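Saturday morning and I'm back at the data grind. People keep asking what I do all day, so, short thread on collecting demos for a robot that isn't even in the building yet.

We're 5 weeks into this round. The target from Cinport was 647 good demos of two-handed handoffs. As of last night we have 314 that passed the check. Almost halfway! I'm choosing to be happy about that.

The setup is pretty low tech to use. You hold a gripper in each hand, the marker on top lets us work out where it is, and you just do the task yourself. Pick up, pass across, put down, reset. Then again. And again - my wrists have opinions.

Biggest lesson so far: go slower than feels natural. My first batch looked great to me and was useless for training. Too fast, too much blur, marker lost halfway through the pass.
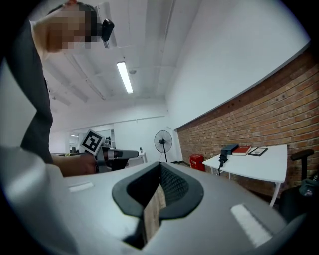
Xuân Đồng replied to ask if slow demos don't just teach the robot to be slow, and whether we shouldn't speed them up afterward.

Fair question! We do resample them before training, so the policy isn't stuck at my sleepy pace. What we can't do is put back a marker the camera never saw. So slow wins for now.

Other thing I'd do differently: mix up the start positions from day one. We had 4 favorite spots without noticing and the model from the first round (we call it Shehu) fell apart anywhere else.

Anyway, I also keep the fumbled ones now, in their own folder. Fludovik wants to try them as recovery examples. Will post when the next training run is done, probably sometime in October.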